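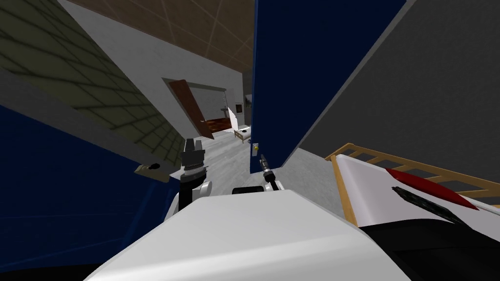
Bhavana Subramaniam wrote of Fetwood that she had come to it expecting a toy and had stayed up until one in the morning trying to get a door open, and a good many of its users would say much the same.

Fetwood is a simulation kit for household robots, published by Bikley and first released in October 2021. It lets schools, hobby groups and small workshops practise the ordinary business of the home with a two-armed robot on the screen, well before anyone has to buy, charge or apologise to a real one. It is sold as a download, with a printed handbook for those who still like to have a book open beside the keyboard.

Contents

The full edition comes with 3,373 rooms, joined up into houses of differing size and taste. Some are neat, with wooden plank floors and framed pictures on the walls, and others have the slightly muddled air of a place where people live, with things left lying on the bed. Doors and cupboards have knobs or handles of several sorts, and learning to approach each of them properly makes up a large part of the early lessons. The user may watch from a corner of the room or from just above the robot's body, looking out over its arms, and most people seem to settle on the second view once they have got over the oddness of it.

A smaller edition, Fetwood Wuvstead, has 1,000 rooms and leaves out the kitchens, a decision that has puzzled buyers ever since. Both editions use the Varma controller, a piece of software that turns simple instructions into movements of the arms and grippers. Varma can also be driven by hand with an ordinary games pad, though the handbook gently advises against this for longer tasks.

Price and licences

The full edition costs £1,625 for a school or workshop licence, and Wuvstead costs £1,000. Updates are free for as long as the licence runs. There is no home licence at present, and Bikley has been politely asked for one many times.

Reception

Reviews have been kind on the whole. Teachers like the patience of the thing: a bungled reach can be wound back and tried again as often as the class can bear, and the lessons begin gently enough for complete beginners. The most common grumble concerns soft objects – bedding especially – which behave rather stiffly when a gripper takes hold of them. An update that February made blankets a little better and pillows, in the view of several users, slightly worse. The search box in the room browser is also thought to be slow.

See also

Varma controller
Fetwood Wuvstead
Household robots in teaching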